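Small bath: where do the towels go, and do I replace the threshold
Bathrooms and Wet Rooms > Layout and Storage
Page 1 of 2

tilegauge
Posted Thu 31 March

Second bathroom in a rental unit, furnished, turned over between guests. Layout is fixed: vanity counter on the left as you stand facing the door, curved glass shower on the right, one stretch of tiled wall between the door and the glass. I am not moving plumbing.

Two items to settle before the next booking in April.

1. Towel storage. Currently a wire basket on the floor, in the corner where the wall meets the shower. Folded white towels go in it. The owner wants a wall rack. I would have to drill the tile.

2. Threshold strip. Pale beige, matches the floor well enough. The owner thinks it should be dark to match the door. I think that is a waste of an afternoon.

Budget is small. Replies on item 1 preferred.

mortarbed_joe

Drill the tile. A floor basket in a bathroom gets wet from below, and wire does not stop anything. If the tile is sound, a rack is a short job with a diamond bit, low speed, water on the bit, no hammer action. Tape the spot first so the bit does not wander. Masden makes a plain two-bar rack that takes four screws.

s_ridley

Disagree with Joe. Every hole in a rental wall becomes a permanent hole. Racks get used as grab bars and come loose. The basket can be carried out to clean the floor, and it costs nothing if someone breaks it.

If drips are the concern, check the overlap on the curved panels and the bottom seal. That fixes the cause.

hinge_side_left

Which way does the door swing, and is there a stop? A rack on that wall might be in the way of the handle or the person coming in. Also post a picture. Replies without one are guesses.

tilegauge

Door swings out, no stop needed inside. Lever handle, silver, on the side nearer the tiled wall. Picture attached.

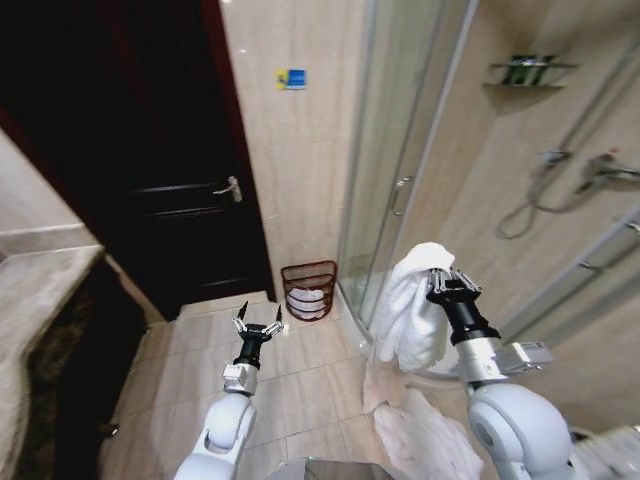
Page 2 of 2

mortarbed_joe

Good, large format tile and faint joints. You have a clear field in the middle of that wall, so you can stay well off the edges. I would still put the rack up. Set the lower bar high enough that a hanging bath towel clears the floor with room to mop.

s_ridley

The picture makes my case. The basket fits the corner and is clear of the door. A rack on that wall will sit next to the glass, and the towels will hang against the shower frame.

The dark red wire is fine against beige. What I would look at is the coating. Coated wire rusts at the welds first, and the rust transfers to white cotton. Turn it over and look at the feet. If there is any brown at the joints, replace it or put a tray under it.

bathwright

Neither of you has mentioned what is in the wall. OP, before drilling: the mixer is on the shower wall, but that does not tell you where the supply runs. Get a detector on it. I hit a pipe in a wall that was supposed to be dry, and the invoice was 1,426 with the ceiling below included.

The chrome shelf in the shower is a useful reference. If that one has held, find out how it was fixed and what is behind the tile there. Same method may apply on the other wall.

mortarbed_joe

Fair. Detector first. I took that as given but should have written it.

hinge_side_left

What is the sticker near the top of the wall, yellow and blue? If it marks a service or a switched circuit, I would not drill below it until I knew.

tilegauge

Not sure. It predates me. I have asked the owner, Saeed Hosseinzadeh, and will post what he says. No drilling until then.

On the shower shelf: it was put up by Ahmadpour, the firm that did the tile. They kept job sheets, so I can ask for the fixing detail. The green bottles are guest supplies and stay there.

grout_and_about

Adhesive rack? Haten has one rated for wet rooms. Clean with alcohol, wait the full cure time, no load until then.

s_ridley

I have removed several of those. The pad holds for a year or so and then lets go with a wet towel on it. On tile with any grain or texture the contact is worse.

grout_and_about

Mine has been up for 5 years. Smooth glazed tile, though, so I will concede the texture point.

bathwright

On item 2, leave the strip. Pale threshold against pale floor tile reads as one surface. A dark strip shows lime and dust, and you would be trying to match a door that is nearly black inside a frame that is reddish brown. Match one and you miss the other.

mortarbed_joe

Agree on the strip. If the bead along it is cracked, rake it out and redo it in a neutral silicone. Braltum beige is close to that color when cured. It goes on lighter.

tilegauge

Update. Ahmadpour confirmed the shelf is on plugs and screws into masonry. They would not commit on the other wall without seeing it. Saeed does not know what the sticker is either.

Decision for now: strip stays, new silicone. Basket stays in the corner with a low tray under it. I turned it over and there is slight rust on two of the welds, so it gets replaced in the same size. The rack waits until the wall has been scanned.

mortarbed_joe

Measure the basket with the towels in it before you order. They show through the gaps in the wire and you want the tray wider than the basket.

s_ridley

And get the tray with a lip.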